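Dois braços, garrafas vazias e um cesto: como evitar que larguem cedo demais?

Rebecca Cattaneo
perguntou no domingo

Oi, gente! Estou montando na oficina compartilhada uma célula pequena com dois braços pra separar recicláveis. A ideia é um passar a garrafa pro outro e o da esquerda, que fica mais perto do cesto, jogar lá dentro. O projeto se chama Flelum (não me perguntem, foi meu sobrinho quem batizou).

O problema é a passagem. De 40 tentativas que anotei, 15 deram errado, quase sempre do mesmo jeito: o primeiro braço abre a garra antes de o segundo ter firmado e a garrafa despenca. Com as PET mais duras até vai, com as amassadas é um desastre. Já mexi na velocidade, já troquei a ordem dos comandos, e nada...
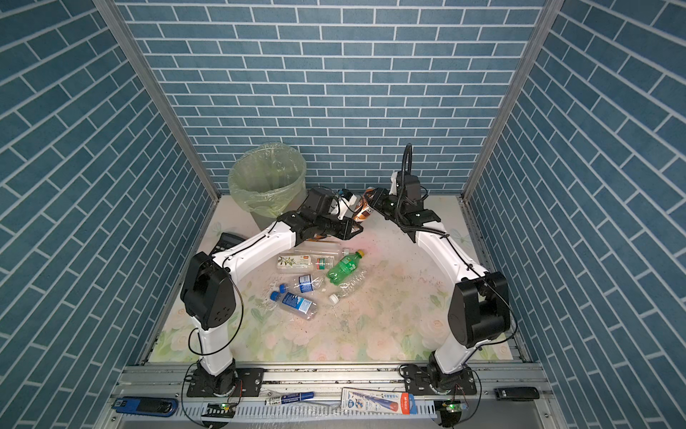

Rupert Gasser

Oi, Rebecca. Você está soltando por tempo ou por corrente do motor? Pelo que você conta, me cheira a tempo fixo. Tive isso no meu e só sosseguei quando passei a ler a corrente da garra que recebe: enquanto ela não sobe e fica estável por umas leituras seguidas, a outra não abre. Eu uso 5 leituras. E faz a garra que entrega abrir devagar, porque se abrir de uma vez ela dá um tranco na garrafa e o outro braço perde a pega.

Pras amassadas, baixa o limite, senão a corrente nunca chega lá e os dois ficam agarrados feito criança brigando por brinquedo. Outra coisa: confere se os dois braços concordam sobre onde é o ponto de encontro. O meu tinha uma diferença de poucos milímetros entre as bases e eu passei março inteiro culpando o código!

Rebecca Cattaneo

Rupert, era tempo fixo sim, que vergonha. 134 milissegundos, um número que copiei de um exemplo e nunca mais olhei. Vou tentar pela corrente hoje à noite. A calibração das bases eu fiz só uma vez, quando parafusei tudo, então vou refazer também.

dorna_oficina

põe borracha nos dedos da garra, resolve metade dos problemas. eu colei uns pedaços de câmara de ar de bicicleta

ah e tira as tampas antes, aqui a coleta pede separado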